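Filed under: Schools & Budget | Local Threads

Tretetdale school board, Thu 14 March, meeting starting late as usual. Going to try to post as it goes. On the agenda: bus routes, the four-day week survey, and whether to close Matei Elementary. Guess which one filled the room.

Routes first. District wants to drop 2 of the rural runs and fold those kids into the Nodis Road bus. Transportation office says the longest ride would go up but "remain within policy." A parent asks what the policy is. Long pause. They will get back to her.

A board member wants ride times in writing before any vote. Seconded. Routes tabled to next meeting. That was quick.

Ok. Matei. Superintendent has slides, I can read maybe half of them from back here.

Enrollment at Matei is 135 this year. Building was built for 242. District says it costs more per kid to run than any other elementary it has, and the roof is due. No roof number on the slide. Somebody shouts "how much" and gets asked to wait for public comment.

The plan if it closes: K-2 go to Tiriron Elementary, grades 3-5 go to the middle school building, which would get its own wing and its own entrance. Staff "offered positions where available." That phrase is getting a reaction

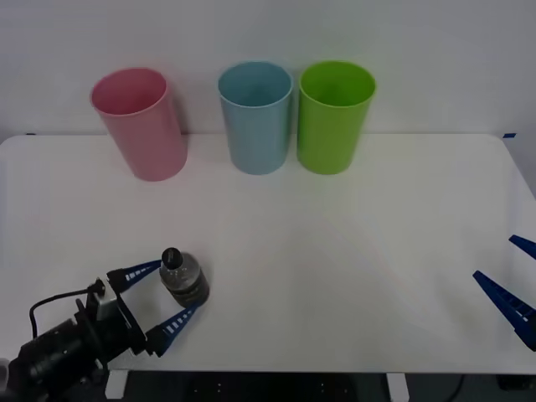
Pink, light blue and green cups along the back of the table.

Public comment. Sign-up sheet has 83 names on it. Chair cuts everyone from three minutes to two. Boos.

First speaker taught at Matei for years, wants to know why the preschool room isn't in the enrollment count. Superintendent: state doesn't count preschool for this purpose. Her: "They still need a chair to sit in." Applause, chair asks for no applause.

Dad with two kids there. Says he'd be OK with closing it if he believed it would stay closed and the money went to classrooms. Last time they shut a building the district rented it out for storage and he wants to know where that rent went. Good question tbh. No answer tonight.

Several people in a row on the walk to Tiriron. No sidewalk past the grain elevator. One of them brought a map and is holding it up facing the wrong way for the board, somebody turns it round for her

Speaker in favor of closing! First one. Says her kid is in a class of 29 at Tiriron and the district can't keep heating half a school while that goes on. Room is quiet but polite. A few nods.

Board member asks whether you could just move the line and send some Tiriron kids to Matei instead. Superintendent says they "looked at boundaries." Member asks to see what they looked at. It was not in the packet. It will be in the next packet. 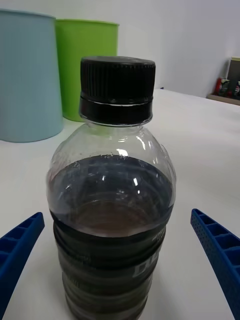
Last edited: Thu, 9:52 pm

Sorry, phone died, back on the charger by the door. Missed maybe ten speakers. Person next to me says mostly roof and mostly against.

Finance part now. District says closing saves real money starting year two, not year one, because of moving costs and the work on the middle school entrance. So the budget gap they have for THIS coming year doesn't get fixed by it. Had to read that slide twice.

Asked a board member at the break if that was right. Said yes, that's right, and that they weren't happy about it either.

Break over. Lot of people left, it's a school night.

Motion to hold a formal hearing on closing Matei. This isn't a vote to close, it's the step the board says has to come first. Discussion goes on a while. One member wants the hearing at Matei itself, in the gym. Added to the motion.

Passes 4-3. Hearing date to be set, they have to post notice first. Any closing would take effect in July at the earliest, once this school year is wrapped up.

Second motion, asking for an outside estimate on the roof. Passes 7-0. Kind of wish they'd started there.

Four-day week survey got bumped AGAIN — that's the third meeting. If you filled it out in the fall, it still exists, I asked.

Correction to my earlier post, the 3-5 wing would share the cafeteria with the middle schoolers, just on a different lunch period. I made it sound totaly separate.

Packet and slides are supposed to go up on the district site tomorrow. Written comments go to the board clerk, and she says include your address or it doesn't get logged.

Meeting adjourned. Going home.

More threads
Nodis Road bus: what the ride times look like now
Four-day week, the questions they asked
Tiriron class sizes by grade
Who's up for school board this fall

We use cookies to keep you signed in and to see which threads get read. By continuing you accept this. Accept | Manage settings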